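Sun 13 June

Eleven hours in the shop on a weekend, and my knees know it. I got to Hukley before lunch meaning to do one thing (tidy the wrist wiring, be home for dinner, ha) and of course the old Braton board had other ideas. It kept dropping the gripper offline every time I bumped the speed past 62 percent. I swapped the connector, swapped the cable, swore at both, and then found a ground screw I'd left finger-tight back in January. January! It's been wobbling in there all this time.

After that things went so much better. I've gone back to calling the whole project Drakik, by the way, the short name I had at the beginning, and I painted over the other one on the power supply box. Money so far is at 300 for parts, plus 125 for the shelf space through the end of summer, so no more shopping for a while. I mean it this time. The Margaritis motors I keep staring at online can stay online.

The rest of the afternoon went to play food. I love this part! I spread the toys over the black table, nudged things around, ran the reach routine, nudged them again. The purple eggplant is my favorite because it's so shiny that the wrist camera gets confused by the glare, and the little pale triangle is my least favorite because it lies so flat.

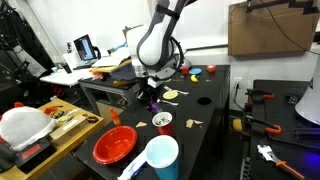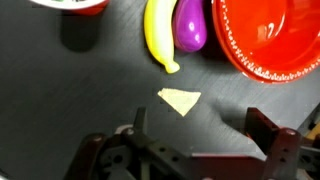

So the fingertips are next. I'm thinking thin rubber, maybe cut from that bike tube in the garage, glued on and trimmed with a razor. If that's too grabby I'll try felt. I also want to lower the approach by a hair and slow down the last bit, which means going back into the config file I promised myself I wouldn't touch until the wiring was done. Well, the wiring is done, so there goes that excuse.

Forgot to eat again except for a granola bar. Need to bring a real lunch next time, and the good screwdriver, which is still on the kitchen counter.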